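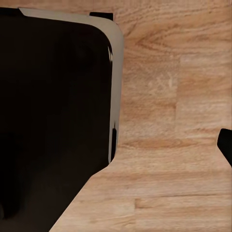
Wrist view in the simulator, with one fingertip showing at the right.

Visit to the Tolentino group, Pruvolby, December 2018

Our party of 11 went up to Pruvolby to see how the Tolentino group tests grasping methods in simulation. The group has the upper floor of a former seed warehouse near the station. Parking is tight and the lift was out of order, so allow time for the stairs.

Felicidad Bautista met us and gave the main talk. Her question is a narrow one. A robot arm that picks things up from a table usually works from two kinds of view, one from a camera on the wrist and one from a camera placed further back. Both are useful but they go wrong in different ways. The wrist view is close and sharp, but a large dark object can fill half of it and leave little to tell the arm where it is. The room view shows the whole setting, with the target taking up a small part of it. The group wanted to know how much each view should count at each stage of a reach, and whether the arm could learn that for itself.

Their method is called Konell. It gives each view a weight and changes the weights as the arm moves. The weights come from a small network trained alongside the main one, and they are recalculated at every step. Bautista showed us the weights as two lines on a plot. At the start of a reach the room view carried nearly everything. The lines crossed late, when the fingers were close to the target, and after the grasp they drifted back.

All of the work we saw was done in rendered rooms. The one used for most of the demonstration was a living room with a blue corner sofa and a large grey table in front of it.
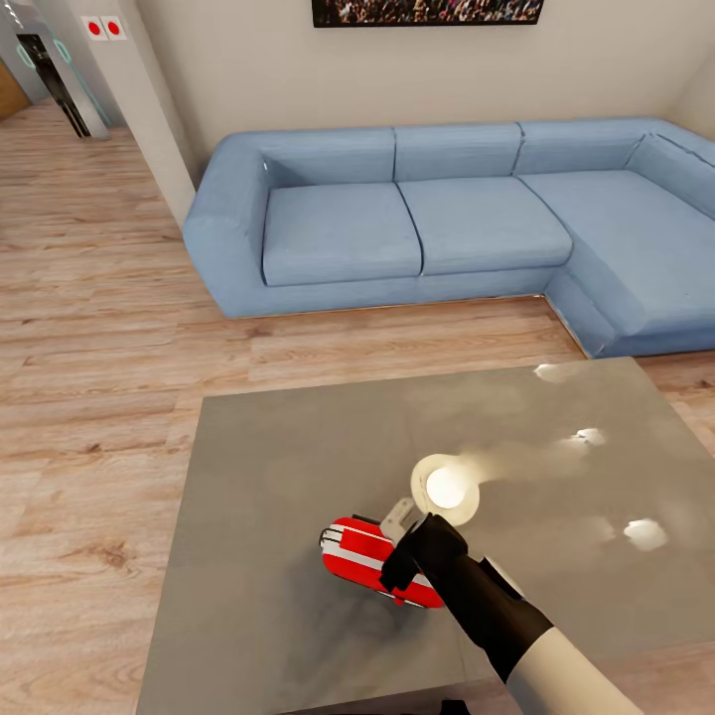
Reflections were a subject she kept coming back to. Earlier versions of the training rooms had dull surfaces and even lighting, and the arm did well in them. When the group added lamps and shinier table tops, the fixed-weight version began reaching for bright spots on the table. Konell did this less often, though it did not stop altogether. In the test set of 200 reaches it went for a reflection 9 times. We asked for the matching figure for the older version and were told it is still being rerun on the same rooms.

After coffee we were split into two groups and shown the replay tool. You can stop a reach at any step, change the weights by hand and let it run on from there. Our group spent most of its time on failed reaches. In one, the room view was switched off too early and the arm carried on past the object. Putting the weight back for six steps was enough to bring it round.
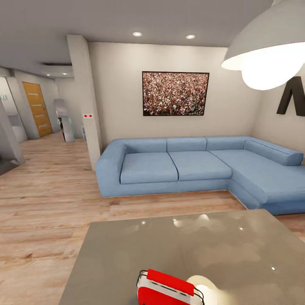 The living room used for the replay session, with the red and white object at the near side of the table.

There were questions about real hardware. A trial is planned with Fustholm, who have a test kitchen and will lend bench space in the spring. Bautista expects the wrist view to be the harder one to carry over, as the rendered version has no motion blur and the lens is perfectly clean. One of our members asked about adding a third view. They have tried it, and training became slower with little change in the result, but she did not want to give numbers yet.

The handout has the network layout on the back page. I have a few spare copies if anyone who missed the visit would like one.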